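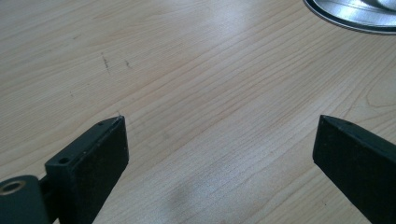
Pale grain with a slight shine to it, the kind of tabletop this column would like to defend.

My grandmother kept a cloth on her table from breakfast until bedtime, and under the cloth a layer of felt, and under the felt, we were told, a very good table. I saw it twice. The second time was when we were clearing her house one October and had to carry the thing out through the French windows, and I remember my uncle stopping halfway down the path, quite out of breath, to say what a lovely bit of wood it was. He had eaten his dinner off it for the whole of his childhood.

I have thought of that table a good deal since we moved, as we now own a pale one and everybody who comes to the house has advice about it. Get a runner, they say. Get mats, get one of those clear covers you can wipe down (my neighbour swears by hers, and sent me home with the offcut to try). A light table shows everything, I am told, and I suppose it does. It shows tea, certainly, and it shows beetroot for far longer than you would believe.

But a light table also shows you the grain, and I would not give that up for any amount of peace of mind. Look at a pale top for the length of a cup of tea and you start to find your way about in it. The lines run along together very politely, all going the same way, and then for no reason you can see they bunch up and bend, and there is a little oval sitting among them like a stone in a stream. My children used to drive toy cars along lines like those. I have followed them with a fingertip through some very long telephone calls.

I should say that I don't much mind whether a top is solid, veneered or laminate. I know this is a sore point with some readers, and Asuka Chiba wrote me a splendid letter the last time I brought it up, two sides of paper, arguing that a printed grain is a sort of fib. She may be right. I can only say that our old kitchen table came from Dendis, cost 137 pounds with the delivery, and was no grander than it should have been, and I was as fond of its swirls as I have been of anything in the house.

What I do mind is the covering up. We buy a table for its looks, we bring it home, and we dress it at once in something we like less, so that it will still be beautiful for whoever clears the house. Ours has gone bare for 10 years in one kitchen or another. There is a ring by my chair and a dent where the casserole landed, and when the light comes across it in the morning I can see the lot. The offcut is in the drawer with the string.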